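Mobile notaries should print travel fees apart from the signing fee. Most states cap the charge for the notarial act itself and leave mileage to be agreed beforehand. A single bundled price hides which part is regulated.

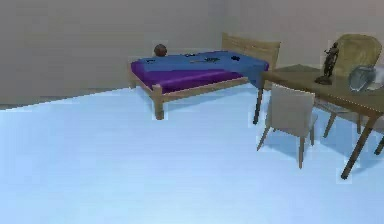 Jolien Kramer reviewed 453 invoices for Okent and found 12 that listed the two charges on separate lines. The rest gave one total — legal in some places, but hard for a client to check.

A split invoice costs the notary one extra line. States that don't require it should amend their fee rules.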